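Home | Guides | Troubleshooting | Parts | Forum

Filed under: Two-arm cells, cables, faults that come back

How to find a cable fault that only shows up when the arm is busy

Friday, November 29, 2019

Our left arm has a hobby. It runs happily for most of a morning, then freezes halfway through a reach and reports error 3039, which the Vokura manual describes as "communication interrupted" and then leaves you to your thoughts. Power it down, power it up, and it behaves beautifully for as long as anyone is watching.

We replaced a servo. We replaced the controller board. In May we replaced the second controller board, in case the first one had been lonely. The culprit was the purple cable along the arm, which costs less than the courier did. Do it in this order and you might keep your weekend.

1. Make the cell safe

Hit the stop, switch off at the wall and wait for the servo lights to go out. An arm with no power will sag under its own weight, so get a hand under the forearm before you kill it. I learned this with my knuckles. If your cell has a lockout tag, hang it. If it hasn't, put the plug in your pocket.

2. Read the log before you touch anything

Open Candov, go to the fault history and filter by joint. You want the joint positions at the moment of each dropout. If the faults are scattered all over the place, suspect the power supply. If they bunch up at one pose, as ours did with the wrist stretched well out, suspect something that bends.

3. Look at the ties

Follow the cable from the base to the gripper and stop at every tie. A tie should hold the cable against the arm and still let you twist it with two fingers. Ours had been pulled up by someone with strong hands and firm opinions, and the jacket underneath was pinched flat. Snip, inspect, refit looser. Catch the offcut, or the gripper will find it for you later.

4. Give it a proper loop

The cable needs enough slack to get round the wrist at full stretch, and not so much that it drops into the work area and gets picked up as a product. We ended up with 400 mm between the last tie and the connector. Aigner sells a tidy clip for this. We use another tie.

5. Move it by hand, slowly

With the power still off, take each joint through its whole range and watch the loop. Anything that goes tight or snags on a housing is your next error 3039, booked in advance.

6. Run it with awkward objects

An empty bench proves very little. We put out a colourful pile of headphones, because they're bulky and the arms have to reach round them at silly angles. Run at low speed for 8 cycles, hand near the stop.
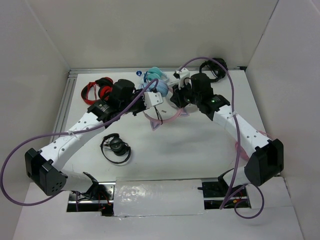
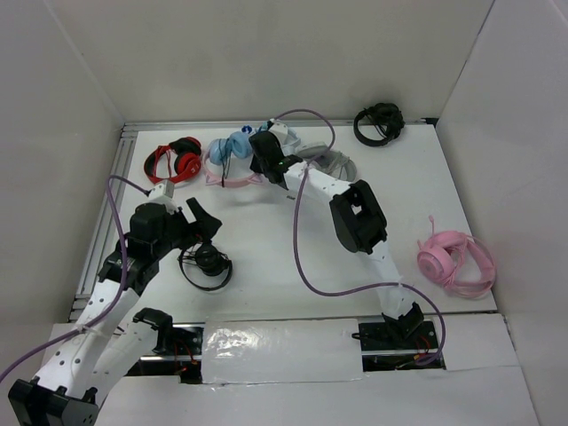
Watch the purple cables on both arms while it runs, as well as the one you've just fixed.

7. Bring the speed back up

Go up in steps and check the Candov log after each one. If the fault returns at the same pose, the conductor is already broken inside the jacket and no amount of retying will help. Fit a new cable. Boltier's high-flex one has the right connectors and arrives without a manual, so that's one less thing to be let down by.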